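Garex head-mounted recording kit: a long review from a small kitchen
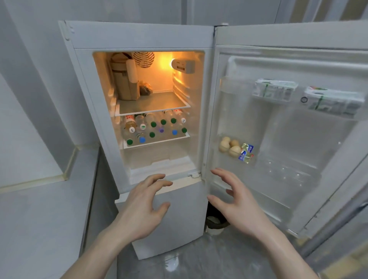 I bought the Garex kit in December, after my colleague Asuka Aoki got tired of hearing me complain about our old chest strap, and I've been wearing it on my head for most of my working life ever since! Our little group at Nernutcombe gathers examples of everyday chores for a learning system, so what I need is a view that follows my eyes and keeps both hands in it. Fridges are my favorite test (and the old strap's worst nightmare). With the upper door wide open and me reaching for the freezer door below, the Garex keeps both hands in view, fingers and all, and the warm glow of the fridge lamp doesn't drown the gray room around it. I can even tell the cap colors apart on the bottles lying on their sides, and that's lovely when you have to label everything later.

We've saved 941 clips so far and thrown out almost 420, mostly my own fault for looking away too early. The headband is comfy for an hour or so, then it pinches. The battery door is fiddly, too, and I've broken a nail on it.

Four stars from me, and I'd happily buy a second one for Yannick.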